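Gridarix Token Holders' Group
Minutes of the meeting held 2024-06-01
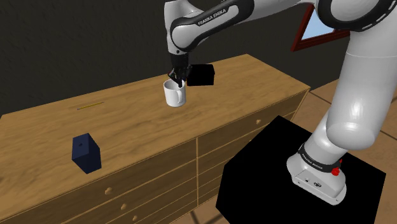 Hafþór Frandsen asked why the reserve report for the Girilo stablecoin had again come out after the redemption window closed. Holders were being asked to redeem or stay in without seeing the numbers, he said, and he wanted the order reversed by July.

Ileo, as issuer, replied that the custodian's statement arrives late. It will publish an unaudited balance first and the signed report after. Accepted.

Redemptions. The minimum stays at 1,000 tokens. A proposal to raise it to 3,000 was put and lost. Small holders had written in against it — their letters are on the group page.

Wallet freeze requests. 3 received since the last meeting. Two closed. The third is with Ingvarsson, who will report back in writing.

Network fees. Moving the payout contract to the cheaper chain was discussed. No vote. Ileo to send a cost comparison, including bridge fees.

Any other business. The login page still shows the old terms. Gridarix to fix.

Next meeting in July, date to be posted.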